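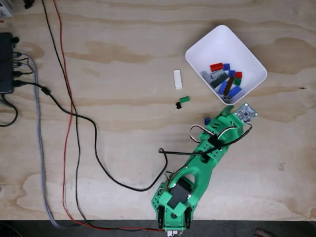 The green arm on the bench, bowl of bricks at the gripper end.

ARM UPDATE, April 2018

Quick one this month, the Hovness open evening ate most of my time. The little printed arm is back together. Fuad Kumsa had the shoulder servo out twice - first time the horn went back on one tooth off, so home position was crooked and the gripper kept landing short of the bowl. Second time he marked the spline with paint pen. Do this. Please.

Servo wires: now strapped down on the upper arm with a loop left over for slack. Leave the loop alone. If you pull it tight to make it look neat the wrist servo will drop out at full reach and we'll be hunting for it all over again.

Camera board on the gripper got new screws, 3 of the old ones had stripped. Miyuki Sakamoto redid the focus and says check it before every session, takes a minute. Dont touch the sensor with your fingers.

Routine stuff. Power off before you unplug any servo. Snug up the base screws every 5 sessions, they work loose in the plastic. Write it in the log, the last entry is from Febuary.

Still to do - tidier cable run across the table, and a spare gripper finger printed in the same green if Vesano has any left. Miyuki has the files. Next bench night is in May, date to follow.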